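Tuning down a half step for a lullaby set?

Acoustic Songwriting board, started January 4, 2025

sotdale_strings
I've got nine short fingerstyle pieces ready to record, all with a walking bass on the low strings. In standard tuning they sound thin. A half step down they sound warmer, but the low E gets floppy and buzzes at the second fret. I'm using light strings on a Sastry parlor. Should I go up a gauge or put a capo on and forget it?

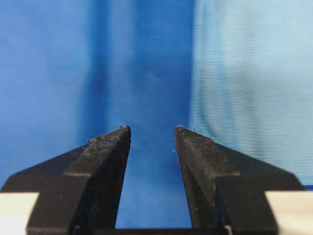

pitixpicker
Go up a gauge. A capo at one just gets you back where you started. Mediums on a parlor tuned down a half step feel close to lights at pitch.

lowend_larry
Disagree. Mediums on a small body choke the top, and the treble melody is the whole point of a lullaby. I'd keep the lights and swap only the two lowest strings for heavier ones. Costs less too.

pitixpicker
Mixed sets never sound even to me. The bass jumps out and the melody sits behind it. I tried it for most of October and went back.

sotdale_strings
The bass line carries most of these, so a bit extra down there might be fine. The slow one runs 305 seconds and the low string is going nearly all the way through.
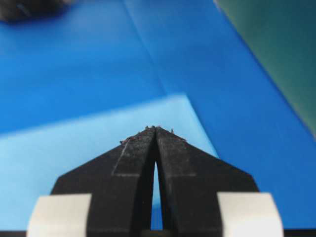

Re: Tuning down a half step for a lullaby set?

zenent_fan
Check the neck relief before you buy anything. Buzz at the second fret only could be a high third fret. My shop charged 35 dollars to level one.

lowend_larry
Good point – I'd do that first. Still wouldn't put mediums on it.

sotdale_strings
Third fret does rock a little under a straightedge. I'll get it looked at and then try the two heavier strings. Will post a clip of the slow one when it's done.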